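Purves Edge-Grain Maple Board, Large -- 13 months on

Reviewed by Dougal Skinner, 23 Nov 2024

I bought this board in October of last year to replace a cheap bamboo one that had split down the middle. It cost $40 from Starnlow, which was less than the Vedura board I had been looking at first. The Vedura has rubber feet and a juice groove. The Purves has neither, and I have only missed the groove when carving a roast chicken.

It arrived feeling dry and a little rough along one short side. I gave it a light sanding and three coats of mineral oil over a weekend, and it has stayed smooth since. The instructions say to oil it monthly. I do it when the wood starts to look pale, so every six or seven weeks.

Knife marks show, as they do on any edge-grain board. Mine has a busy patch on the right where I chop onions, and I flip it over now and then to even things out. My knives need sharpening less often than they did with the bamboo. Beets left a pink stain that took salt and half a lemon to lift. Garlic smell hangs on for a day or so.

It has not warped. I stand it on edge to dry and keep it away from the stove. My sister has the same board, left hers flat in a puddle overnight, and it cupped enough to rock on the counter. It came most of the way back after a week under a stack of cookbooks.

The weight is the main complaint. It's a two-handed lift out of the sink, and if your faucet is low you will bump it. It also slides on a smooth counter. I put a damp dishcloth underneath -- a square of shelf liner works too.

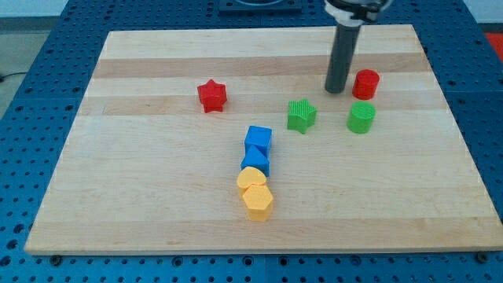

Maple board with plastic shape blocks in red, green, blue and yellow.

I also tried the Bunduneo end-grain board at a friend's house. It is nicer to cut on and hides marks better, but it costs over $100 and is heavier still. For everyday vegetables and bread I don't see the need.

Pros: stays flat if dried properly, easy on knives, two usable sides
Cons: heavy, no feet, needs oil before first use

Four stars out of five. I would buy it again at the same price.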